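Section 4: Steaming dumplings in your bamboo basket

If you've worked through Section 3 you have a basket that's been rinsed, soaked and aired out, and you're ready to cook in it. I'm going to assume you skipped Section 3, because I would have. So go back and at least do the soak. It takes 20 minutes and you can chop scallions while it happens.

Everything in this section works for the plain Etton basket and for the one with the colored bands. They're the same inside. If yours came from somewhere else, most of this still applies, but check that it sits properly on your pan before you put any water on to boil.

4.1 What you need on the counter

One basket with its lid. A pan or wok that the basket can sit in or on without tipping. Liners (see 4.3). Tongs or a pair of long chopsticks. A folded dish towel or two oven mitts, and I do mean two, one per hand. A big flat plate to set the basket on afterward, so it doesn't drip on everything between the stove and the table.

I also like to have a kettle of hot water standing by for topping up. You may never need it for a batch of small dumplings, but for buns you will.

4.2 Setting up the pan

1. Put the pan on the stove before you put anything in it. Sounds silly, but carrying a wide pan of water across a kitchen is how I ended up mopping under my refrigerator.

2. Pour in 2 inches of water. In a wok, look at where the basket is going to rest and keep the water line below that. The food should never touch the water, and neither should the slatted floor. The bottom rim can be close to it and it can even get splashed, that's fine.

3. Set the empty basket on top and look at it from the side. It should be level. If it wobbles, turn it a little and try again. Wok sides are rarely as even as you think.

4. Take the basket off again and bring the water to a boil.

Note: If your pan is much wider than the basket, use a steaming ring or a metal trivet underneath. My own pan is the Wetance wide skillet, and the basket sits flat in it on a low trivet with plenty of space left over for pouring in water. I wouldn't swap it for anything fancier.

Caution: Don't let any part of the basket hang out over a gas flame. Bamboo scorches, and the smell stays in it for months. If you have to choose between a pan that's a little too big and one that's too small, go big.

4.3 Lining the basket

You can't put dumplings straight onto the bamboo. Well, you can, once, and then you'll be scraping dough out of the gaps between the slats with a toothpick while your dinner gets cold. Here's what works, in the order I'd reach for them.

Cabbage leaves. Napa is best, the softer top half of the leaf. Dip them in the boiling water for a few seconds so they lie flat. They taste good afterward too, with a bit of soy sauce.

Parchment rounds with holes. The Stenell ones fit without trimming. If you cut your own, fold the circle like a paper snowflake and snip little notches all over it. You want steam coming up through the paper, so be generous with the holes.

Thin cotton cloth. Wet it, wring it out well, and lay it in flat. It's good for buns. For thin-skinned dumplings I find it sticks unless you oil it, and then you have an oily cloth to wash.

Steps:

1. Pick your liner and lay it in the basket. Leave a narrow gap all the way around the edge, wide enough to get a fingertip in. Steam has to get up the sides.

2. Brush it very lightly with oil if you're using paper. Skip the oil on cabbage.

3. Press it down so there aren't any bubbles or folds. A dumpling sitting on a fold will lean over and make friends with its neighbor.

4.4 Loading

This is the part people rush, and I get it, you're hungry. But how you load the basket decides whether you lift out whole dumplings or a sort of dumpling quilt.

1. Load the basket on the counter, off the heat. Never reach into a basket that's already steaming to add one more.

2. Start in the middle. Put one dumpling down in the center, seam side up, and work outward in a ring.

3. Leave the width of a finger between them. They swell. Buns swell a lot more, so give those double.

4. Keep them off the walls. A dumpling that touches the side will stick to the side, and there's no liner there to save you.

5. Once a dumpling is down, don't slide it. If it's in the wrong place, lift it straight up and put it straight down again. Sliding is what tears the bottoms, especially if they've been sitting out and the dough has gone tacky.

6. Put the lid on.

Go easy with your grip, whatever you're using. Hold the dumpling low on both sides, down near the floor of the basket, and let the jaws of the tongs do no more than they have to. Pinch it at the top and the pleats open. I practiced on the table with a cold basket and a few dumplings before I tried it over steam, and I'd suggest the same to anyone who hasn't done this before. Pick one up, put it down, pick it up again. You'll know pretty fast how much squeeze is too much.
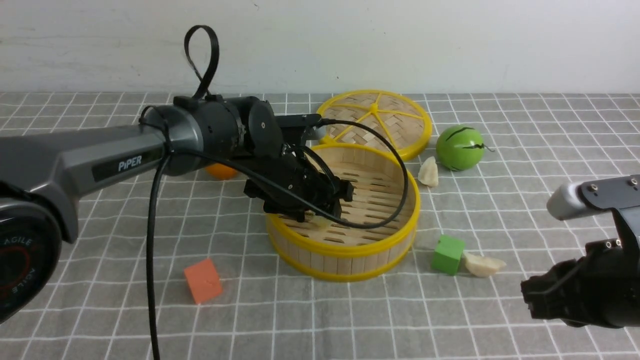
Narayanan Kamath wrote in to disagree with me on starting in the middle. He fills the outside ring first and leaves the center for last, and his point is that the outside ring is the one you can't get at later, so it makes sense to place it while the basket is empty and you've got room to move. He also says he never has to lean over anything he has already put down. I tried it his way for a couple of batches and I'll admit it's easier with tongs. With chopsticks I still go center first. Do whichever you like, so long as the gaps stay open.

4.5 Steaming

1. Make sure the water is at a full boil, then turn it down to a steady, busy simmer. You want plenty of steam without water jumping up through the slats.

2. Put on your mitts, pick up the loaded basket by the sides with both hands, and lower it onto the pan.

3. Start your timer now. Follow the time given with your recipe or on the package, and remember that frozen ones need longer than fresh.

4. Leave the lid alone. Every peek lets the heat out and you have to wait for it to build up again.

5. If you need to top up the water, pour hot water from the kettle down the side of the pan. Cold water stops the steam dead.

Caution: When you open the lid, tip it away from you so the far edge comes up first. Steam comes out in one big puff and it goes wherever the opening is pointing. Keep your forearm out of the way too - that's where I always get burned.

Note: With 2 tiers stacked, the bottom one cooks a bit faster. Swap them halfway through if you're fussy, or just put the bigger dumplings on the bottom and forget about it.

4.6 Taking them out

Turn off the heat first and give everything a minute with the lid cracked open. The skins firm up a little and come away from the liner much more easily. Then move the whole basket to your plate and serve right out of it.

If you need to take them out one at a time, wet the tips of your tongs. Go in from straight above, get a hold low down, and give the dumpling a tiny twist before you lift. If it's stuck, don't pull. Slip a thin spatula under the liner and loosen it from below.

4.7 If something goes wrong

Skins are soggy on top. Your lid is dripping. Wrap it in a dish towel, with the ends tied up on top well away from the burner.

Bottoms are torn. Either the liner wasn't oiled or you lifted them too soon. Wait the full minute next time.

Filling is cold in the center. The water probably wasn't boiling when you started the timer. Put them back on and check one by cutting it in half.

Basket smells smoky. The pan ran dry, or the rim was too close to the flame. Soak the basket in plain water overnight and dry it somewhere breezy. It may take a few rounds.

A band is coming loose. Stop using that basket until you've read Section 6. It's usually an easy fix with a bit of cotton string, but it does need to be fixed before it goes back over hot water with your dinner in it.

Cleaning and drying are in Section 5. Please don't put it in the dishwasher while you're looking for the page.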